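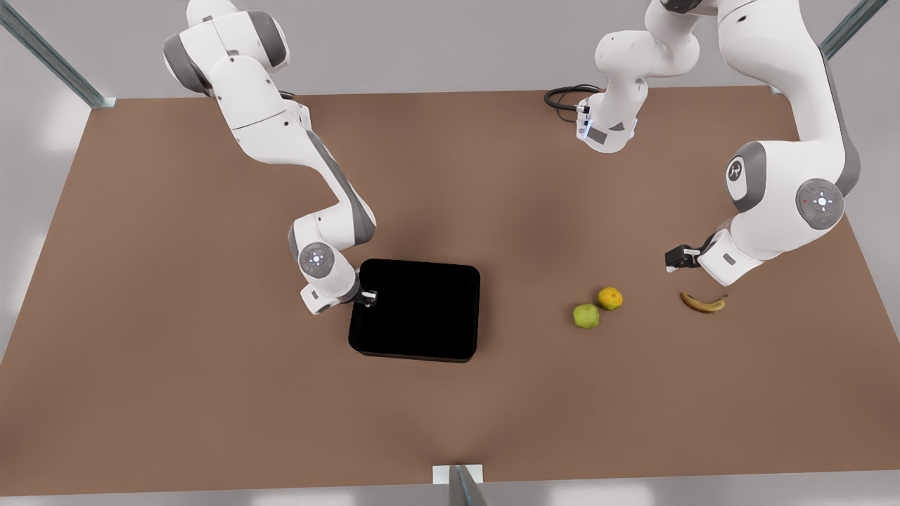 检查分类:仓储与货架安全

Hallar物流园二号库房 季度安全检查表(附检查意见)

适用范围:二号库房收货区、货架区、包装间及西侧装卸平台
检查部门:安全管理科
检查负责人:Nyokabi Odera
检查周期:每季度一次,本次为七月检查
结果代码:合格 / 整改 / 不适用

一、货架结构

1.1 立柱、横梁无明显弯曲、凹陷或开裂。
结果:整改
意见:C排靠通道一侧的立柱下部有撞击凹痕,漆面脱落。该货位已挂停用牌,上层货物移至D排。更换立柱前不得恢复使用。供应商Widov已收到报修单,尚未回复到场时间。

1.2 横梁安全销齐全,插入到位。
结果:整改
意见:A排缺安全销四个,当场补齐两个,其余待备件到货。

1.3 限载标牌清晰,且与实际配置一致。
结果:合格
意见:B排上季度调整过横梁高度,标牌已随之更换。

1.4 地脚螺栓无松动。
结果:合格

二、通道与消防

2.1 主通道畅通,无临时堆放。
结果:整改
意见:检查时收货区门口停放空托盘一摞,占用黄线以内位置。当班组长已安排移走。此项上季度亦有记录,请收货组在班前会上再次说明,并将空托盘固定存放于北墙标线区内。

2.2 灭火器压力正常,铅封完好,检查卡按月填写。
结果:整改
意见:全库共十一具,压力均在绿区。包装间门旁一具的检查卡六月栏空白,由包装组说明原因。

2.3 安全出口标志及应急照明有效。
结果:合格
意见:断电测试时各灯均正常点亮。

2.4 喷淋头下方净空符合库房规定。
结果:合格
意见:D排因接收C排移来的货物,顶层堆高接近限高线,请勿继续加高。

三、叉车与搬运设备

3.1 每班使用前点检记录完整。
结果:合格

3.2 喇叭、倒车警示、制动及灯光正常。
结果:整改
意见:Giltska牌叉车一台倒车警示音时有时无,已停用并取下钥匙,交维修间处理。修复后须由安全管理科复验,方可交还班组。

3.3 充电区通风良好,洗眼装置可用。
结果:合格
意见:洗眼装置出水清澈。喷头防尘盖老化,建议下次采购时一并更换。

3.4 手动液压搬运车无漏油。
结果:合格

四、包装间

4.1 工作台稳固,台面无破损、毛刺。
结果:合格

4.2 刀具使用后收回刀套,集中存放。
结果:整改
意见:台面上发现未收回刃口的美工刀一把。已向当事人说明要求。建议逐步改用自动回缩刀,费用由包装组列入下季度预算。

4.3 封箱机防护罩完好,急停按钮有效。
结果:合格
意见:急停试验两次,均即时停机。

4.4 电源线无拖地、无破皮,插座不超负荷。
结果:合格

五、装卸平台

5.1 平台边缘警示色带清晰。
结果:整改
意见:三号月台色带磨损较重,雨天不易辨认。请后勤组安排重新涂刷,涂刷当日关闭该月台,车辆改至四号月台停靠。

5.2 车轮止挡块配备并使用。
结果:合格

5.3 升降平台额定载荷标识可见。
结果:合格
意见:该平台由Shirima维保,最近一次保养单已归档。

六、人员

6.1 进入库区人员穿着反光背心及防护鞋。
结果:合格
意见:外来司机两名入库前已在门岗领取背心。

6.2 新入职人员完成三级安全教育并签字。
结果:合格

整改要求

各责任班组应于下周三17时前将整改情况书面报送安全管理科,并附整改后照片。1.1项及3.2项属停用事项,未经复验签字,任何班组不得自行启用。逾期未报的,按园区安全考核办法每项扣减班组考核金200元。

对检查结果有异议的,由班组长在本表备注栏写明理由,安全管理科另行安排现场复核。

检查人签字:Nyokabi Odera
受检部门签字:__________
备注:原件由安全管理科存档,复印件张贴于库房公告栏,至下次检查时更换。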